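Against the perfect kitchen

Why do we still teach our robots in kitchens where nothing is wrong?

I have worked with demonstration data for four years, first at Varghese and now in a small team that prepares training sets for the Mornatine arm controller. In this time I have seen the number of examples become the only thing people want to discuss. A customer asks how many hours, how many tasks, how many scenes. They do not often ask how the examples were made, or what the operator was thinking when he made them.

Simulation has made this habit stronger. In a simulated kitchen we can change the tiles, the color of the doors and the angle of the robot with one line in a settings file. I am thankful for this. When we began, we needed a full Saturday to prepare one real room for recording, and now the next room is ready before the operator has finished his coffee. But a new color on a cabinet door is not a new problem for the arm. We call it variety, and then we are surprised when the learned policy fails at a door that is a little heavy. 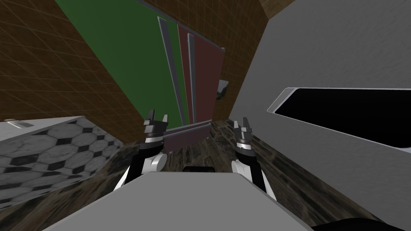 What I miss in most collections is the moment of difficulty. An operator reaches for a handle, comes too low, stops, goes back and tries again. In many teams this example is deleted, as the guidelines ask for a clean and short motion. At Flerkuddale, where I gave a short training last January, the rule was that a demonstration with more than one grasp attempt must be thrown away. I understand the wish for order. Still, the recovery is the part the robot will need most, and we put it in the trash.

My team made a small comparison. We took 50 clean demonstrations of opening a cabinet, and in a second set we replaced 12 of them with examples where the operator made an error and corrected it. The second policy looked less elegant. It also got stuck less often, and when it touched the door in the wrong place, it moved back and tried again. I know that one task is a weak proof, and I would be glad if somebody repeats it with a drawer or a faucet.

There is also the question of who gives the examples. On the Zallero project we had three operators, all of them very experienced, and after about a month they moved in the same way. A beginner is slower — and sometimes annoying to watch — but he tries paths that the expert has forgotten. I would now ask for at least one beginner in every collection, and I would pay him the same as the others.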